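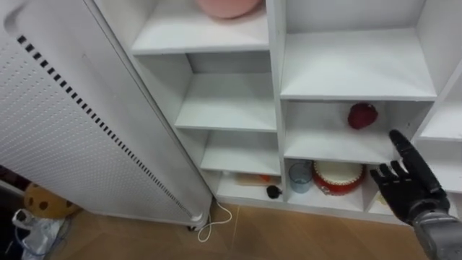 Ticket 2817: Sync client re-uploads the same folder every night
Product: Futeo Desktop
Opened by: Ibarra office
Status: Resolved
Linked: 2795 (closed as duplicate)

Original report

Hi support! First off, we love Futeo and we've had it on every computer in the office since August, so please read this as a report from fans. Our shared Projects folder uploads in full every single night. Nothing in it has changed, and it still goes up again from the first file to the last. By morning the version history shows a new copy of everything, and our storage bar has crept a little further to the right.

It only happens with Projects. The Invoices and Templates folders sit there quietly with their green check marks, just as they should. We've already restarted the computer, signed out and back in, and paused and resumed syncing. Same result each time.

Support, first reply

Thank you for such a clear report, and for telling us which folders behave! That saves a lot of guessing. Could you send these?

The sync log from the computer where the uploads start (Help menu, then Save Log).
The version number shown under About.
Where the Projects folder lives: on the computer's own drive, on an external drive, or on a network drive.
Anything that runs overnight on that computer, such as backups, virus scans or cleanup tools.

Please leave the old versions alone for now. We can clear them out in one go once the cause is found, and they're useful evidence until then.

Ibarra office

Log attached. We're on the current version, it says "up to date" in green. Projects lives on a network drive called Driminen. Invoices and Templates are on the computer itself. There's a virus scan at lunch, nothing at night that we know of.

Support

Oh, this is a good one. Your log has a line I was hoping to see:

SCAN Projects: 164 files, 164 modified, reason=mtime

The last part is the interesting bit. Futeo decides whether a file might have changed by looking at its size and its modified time. All your sizes match. All your modified times are different from the night before, on every file, and that is why the whole folder gets queued.

So something is touching the dates. Could you try a small test for us? Make a plain text file in Projects called datetest.txt, right-click it before you leave, and write down the modified time, including seconds. Do the same the next morning and send us both.

Ibarra office

Done, and wow. Nobody opened the file and the modified time moved by exactly one hour. Then we looked at some old drawings from last year and they've moved an hour too. We had never once looked at that column before. Is our data OK?

Support

Your data is fine. The contents match byte for byte against our copies, and I checked a handful of them from different subfolders to be sure. Only the dates are moving.

One hour on the dot nearly always means a time zone or daylight saving setting. A file copied or changed by somebody would show some random new time. Please open the settings page for Driminen and look at three things: the time zone, the daylight saving checkbox, and whether it gets its clock from a time server.

Also, is any other software connected to that drive? A second sync or backup program would fit very nicely.

Ibarra office

Found something! The time zone is right, but the daylight saving box was ticked and there's also a manual offset of one hour typed in underneath. And yes, there is another program: Pollov, which keeps a mirror of the drive. We had forgotten all about it. It's set to run at night and has an option switched on called "Correct file times to match server."

Support

That's the whole loop, then. Pollov sees dates that disagree with the drive's clock and rewrites them. The drive applies its extra hour, Pollov disagrees again the next night, and Futeo faithfully uploads the lot. Each program is doing what it was told — they just have different ideas about what time it is.

Please do these in order:

1. Pause Futeo on every computer that syncs Projects.
2. On Driminen, set the manual offset to zero and save. Leave daylight saving ticked.
3. Restart the drive and check that its clock agrees with your computer.
4. In Pollov, turn off "Correct file times to match server."
5. In Futeo, open Settings, then Advanced, and turn on "Compare contents before upload."
6. Resume Futeo on one computer only and let it finish before resuming the others.

Step 5 makes the first scan slow. Let it run, even if the progress bar seems stuck for 15 minutes at a stretch.

Ibarra office, Saturday, November 14, 2020

All six steps done. The first scan was slow, like you said, and then it finished with zero uploads! We left datetest.txt in place and its date hasn't budged since. Last night's log says:

SCAN Projects: 0 modified
UPLOAD queue empty

We're thrilled. Can the extra versions go now?

Support

Fantastic news, thank you for sticking with it! I've started the version cleanup from our side. The newest copy of each file stays, along with every version where the contents were different. Your storage bar will catch up after the next refresh.

Keep step 5 switched on if the slower scans don't bother you. I've also put in a request for Futeo to show a warning when every file in a folder shifts by the same amount of time, and linked this ticket to it.

Closing as resolved. Reply here to reopen.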